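About Us

Hi, and welcome to Tarkora! I started this site because I kept getting the same phone calls. Someone's cousin had been arrested, the court papers made no sense, and could I please come over and explain what "released on recognizance" meant. I used to be a court clerk, so I was the person in the family (and then on the street, and then at the gym) who got asked. After a while I figured I should just write it all down.

So that's what we do. We cover courts, bail hearings and prisoners' rights in everyday words, and we follow cases long after the TV vans have gone home. If a judge sets conditions on someone's release, we list them. If a hearing gets pushed back for the fourth time, we say so, and we try to find out who asked for the delay.

There are nine of us now, spread over three time zones. Two are former newspaper reporters, one still teaches high school civics, and the rest came in through the comments section, which I'm pretty proud of. Our office is two rooms on the second floor of the Vasylenko Building, over a print shop, and yes, you can hear the presses during our calls. Sorry about that!

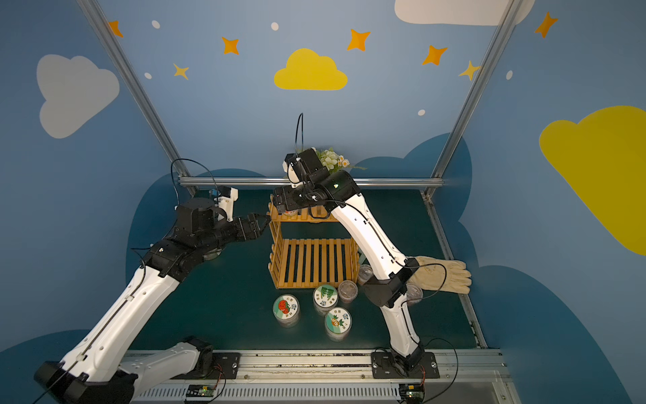

Money is the question I get most, so let me just answer it. We don't take any from political parties, candidates or law firms. Most of our budget comes from readers, 2167 of them at last count, and a lot of them give less than the price of lunch. The Irno Fund pays for our court transcripts, and those are a lot more expensive than you'd think. Any single gift over $500 gets listed on our Supporters page with the donor's name. If you'd like to stay anonymous, please give less than that.

We also put out a newsletter called Zusik. It started as a list of upcoming hearing dates I made for myself and it still is mostly that, plus a reader question or two and whatever I'm grumpy about that week. It's free and you can quit any time.

A few things we can't do. We're not lawyers and we can't give you advice on your own case, even if it's a small one (I know, I know). We don't publish the names of minors. And if we get something wrong, write to the corrections address and we'll fix it with a note at the top of the story, where people will see it. We keep the old wording up for 60 days so you can compare.

We're hoping to add a Spanish edition in August. If you can translate legal stuff without falling asleep, please get in touch!

Page last updated April 13, 2025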